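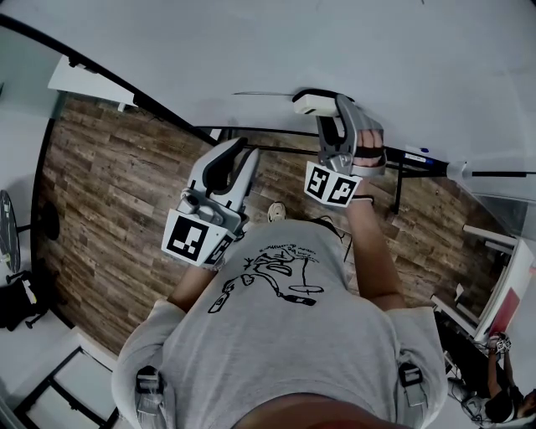 **Ticket 800: turnstile 3 at the Millovel end rejects season tickets**

Status: open again
Ground: Lonach Park, Mevville
Opened: 3/22/21

**Reported fault**

Season ticket holders scan at turnstile 3, get a red light and a long beep, and are then told by the screen to enjoy the match. The bars stay locked. Turnstiles 1, 2 and 4 are fine, so everyone joins the queue for those and shares their views with the steward.

**Log, first visit**

Restarted the reader. Red light.

Restarted the reader again, with more conviction. Red light.

Swapped the reader with the one from turnstile 4. The fault stayed at 3, so the reader is cleared of all charges. Left them swapped, as the screws on 4 had already had enough of me.

Network cable tested good at both ends. The wall socket is labelled 29 on the plate and 53 on the plan. Went with the plate. The club shop lost its card machine for a short while, so the plan was right about that one. Put it back.

**Log, second visit**

Pulled the gate list from the Chauvin box in the ticket office. Turnstile 3 is still set up for the cup tie in October, when the Millovel end was given to the away supporters. It has been loyally turning home fans away ever since. Day tickets work because they are checked against a different list, which explains why the test ticket I was given passed every time.

Changed gate 3 from AWAY to HOME and saved. Scanned a season ticket from the office drawer: green light, bars released.

Marked as fixed.

**Log, third visit**

Reopened by the club. Gate 3 went back to AWAY overnight.

The Chauvin box reloads its settings from a saved copy when it restarts, and it restarts whenever the office lights are switched off at the wall. Same extension lead. The kettle is on it too.

Moved the box to its own socket. Changed gate 3 again and this time saved over the stored copy, which needs the second Save button, on the page called Other. Switched everything off and on twice. Setting held.

**Still to do**

- Error 102 shows in the box log after each restart. The manual lists 101 and 103.
- Correct the socket plan, or the plates. Club to choose.
- Screen message on a refused ticket should say something other than "Enjoy the match".
- Label the new socket so the kettle doesn't move in.

Leaving this open until after the next home game.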